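Search this site Search

SPEAKER NOTES
Spectators, timing and water: what we learned staging the Lollevport road race
Friday session, 20 minutes plus questions

Opening

Thank the hosts. Say who I am: Gijs Verbruggen, race operations, Lollevport. I have worked on the event for nine editions, and for two of them I was in charge of the course.

Say up front that this is a talk about a mid-sized race. We cap entries at 3000. People from the big city marathons will have bigger budgets and bigger problems, but a lot of us in the room are closer to my size.

Slide 1 – the course

Point to course B on the map. Start at the harbor, out along the sea wall, over the Egan bridge, back through the old market streets. Finish is next to the start, which helps with bag drop and costs us space.

The bridge is the narrow point. Everything we decide about start waves comes from the bridge. If too many runners reach it together, the people in the middle walk, and they write to us afterward.

Slide 2 – moving the date

We used to run in late spring. We moved to February after the port changed its ferry schedule and we lost the sea wall on weekend mornings. Entries fell in the first winter edition and came back the year after.

What changed with the date:
- Later start. We went from 8 a.m. to 9:30 a.m. so that crews could set barriers in daylight.
- Fewer spectators on the sea wall, more in the market streets, where there is shelter.
- Lower water use on the course, more demand for hot drinks at the finish.
- Wind. We now hold a short course in reserve that skips the wall altogether.

Pause here. Ask who has a reserve course. Last time I gave this talk only a few hands went up.

Slide 3 – start waves

We run two waves. Before that it was a single mass start with pace signs, and people ignored the signs.

Explain the gap between waves. We set it by watching the back of the first wave clear the bridge, with a marshal on the radio. There is a planned time on the sheet but the marshal's call comes first. The announcer has to know this and be ready to fill.

If asked about a third wave: we looked at it. The police road closure ends too early for us to fit it in.

Slide 4 – spectators

The city asked us to limit numbers in the market streets. We did not want ticketing on a public street. We tried these:
- Moved the big screen and the music to the park by the finish.
- Opened a second crossing point near Junden Street so people did not get stuck on the wrong side.
- Published expected runner times for each block, so families could come for a short while and leave.

The runner times worked best. Almost 20 percent of the people we asked at the finish said they had used them. Be careful with this number, it was a small survey on one morning and I should say so.

The crossing point needs two trained marshals for the whole race. We had one the first year and it was not enough. Tell the story about the delivery van only if there is time.

Slide 5 – the finish area

Finish funnel, medals, water, food, bags, in that order. Medals used to come last and runners stood still in the funnel waiting for friends.

Timing is with Brastero. We keep a manual backup on the line with two people and paper sheets. We have needed it once, for the first finishers of the second wave.

Equipment is packed by station and not by type. Each marshal captain signs for one load, and it comes back to the same shelf in the depot. 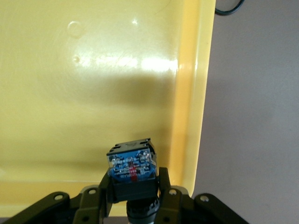 Yellow plastic, scuffed on the inside.

Slide 6 – what I would do differently

Talk to the residents earlier. Our letter went out three weeks before the race and it should have been two months.

Book the buses before the hotels. We did it the other way and paid for it.

Test the radios on the bridge. The steel causes dead spots and we found them on race morning.

Close and questions

Leave the contact slide up. Offer the marshal briefing sheet to anyone who wants it – bring printed copies.

Likely questions: insurance for the reserve course, how we pay marshals, whether we refund when the wall is closed. The answer on refunds is no, but runners can move their entry to the next edition once.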